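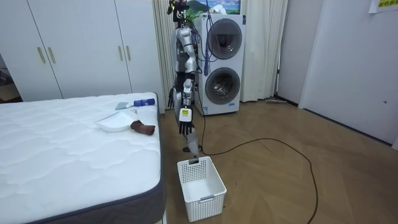

Gaber replied to our first draft that stiffer fork clamps had been settled as an upgrade years ago, and that any rider who could not feel the difference was not riding hard enough. We quote the remark, with permission, as it sums up the belief we set out to test. The trouble is that "feel" is hard to separate from price, color and a paddock full of people who have already bought the part.

Figure 1. A humanoid robot standing between a mattress and a washer-dryer.

4.2 Blind comparison of clamp sets

Nine amateur riders each rode the same motocross bike over the Karstead loop in April. Two clamp sets were used, the stock one and the Ineo billet one, both hidden under the same cloth cover. Offset was matched and the bolts were torqued by a mechanic who did not speak to the riders. Handlebar mounts were left alone throughout, although two riders later told us they were sure we had changed them.

The riders made 140 timed laps in total. After each run they were asked which clamp was fitted and how sure they were. Six of the nine did no better than guessing. The other three did better, but one of them, on his own account, was listening for a creak in the stock set – a fair clue, though hardly a measure of stiffness. Lap times did not differ by more than the spread within a single rider's session.

Workneh reported a clear gain in front-end feel from a similar swap. We are not persuaded. The riders in that study knew what was fitted, and the stock clamps always came first, so practice on the track and the new part cannot be told apart. Seyoum has suggested that a longer session, with tired arms, might bring out a gap that ours missed. It might. Our sessions lasted 20 minutes, and we have no data beyond that.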